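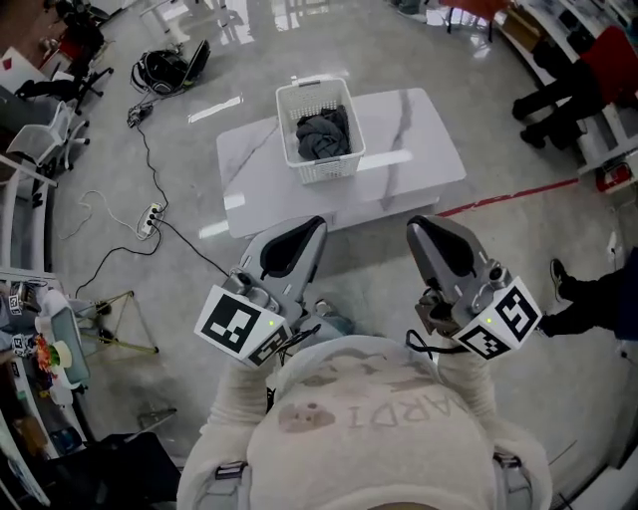

A coffee table with a marble pattern and a slatted basket on it.

Amenable groups without the heavy machinery

The new lecture notes on amenable groups from the Oltmont seminar have 358 pages, and their author did not plan to write even half of that. "I had 19 lectures in Toltum and I wanted a short text for the students," he told us. "Then I began to repair the proofs, and each repair needed one more section."

The subject goes back to the paradoxes of measure theory in the 1920s. A group is amenable when it carries a finitely additive probability measure which does not change under translation. Finite groups have this property, abelian groups too, and the free group on two generators does not. We asked why he starts with Følner sets and leaves the invariant means for the fourth chapter.

"A mean on an infinite group is very difficult to hold in the hand. In most cases you need the axiom of choice to get one. A Følner set is finite, you can draw it for the integers on the blackboard. My students in Stononholm liked the drawing. Later they accept the mean more easily."

He admits that this order has a price. The proof that amenability passes to extensions becomes longer, and one reader of the draft complained about it. "He was right. I kept my proof, but I put the short one in an appendix."

A good part of the book treats the reduced and the full group C*-algebra, which coincide exactly when the group is amenable. For him this theorem is the centre of the course. Positive definite functions are introduced slowly before it, with 47 exercises, some of them rather hard.

What is missing? "Quantum groups. I wrote 85 pages and took them out in May. They were not bad, but the notation was fighting with the rest." He would like to return to them, perhaps as a separate text in the Ristić series, where the notes will appear also in print.

To the question if Thompson's group F is amenable, he only laughed. "I changed my opinion three times while I was writing. In the notes there is one page on it, with the references, and the reader must decide which side to try first."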